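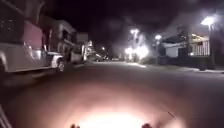

The Prustero is a small street robot from Climent that drives itself along the road after dark, and I've been putting one through its paces for a review. I picked the night driving kit because I wanted to know how it copes on ordinary streets with no lane markings to follow. The headlight puts a neat oval of light on the asphalt right in front of the nose, and past that the robot has to work with whatever the street offers — a big parked vehicle close on the left, a streetlight glaring on the right. I love this kind of test! All the views in this gallery come from the robot's own low camera, out on the road at night.

The kit costs 656 on top of the base robot, which sells for 2149. You get the lamp, the low-light camera and a license for Aleo, the route software. Setup took me three evenings, mostly spent reading the Aleo manual (good manual, terrible index).
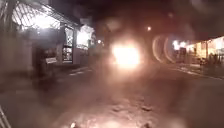 Oncoming headlight, dead ahead, with lit shopfronts on the right.

Glare was the thing I was most curious about. Aleo has a setting for it, buried two menus down, and I'd turn it up before the first run. The factory value is much too timid for my taste. 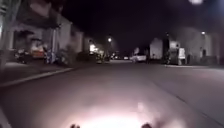 The recorder holds 1000 clips before it starts writing over the oldest ones, so copy off anything you want to keep. Playback is quick, and you can scrub through a whole run with the arrow keys, which I did far more than I needed to. Sotiropoulos makes a roof rack that fits the same mounting holes — I haven't tried it yet, but I'm very tempted.
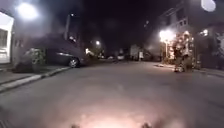 Colored lights by the right curb, and a person standing in front of them.

Next up is the rain cover, as soon as mine gets here.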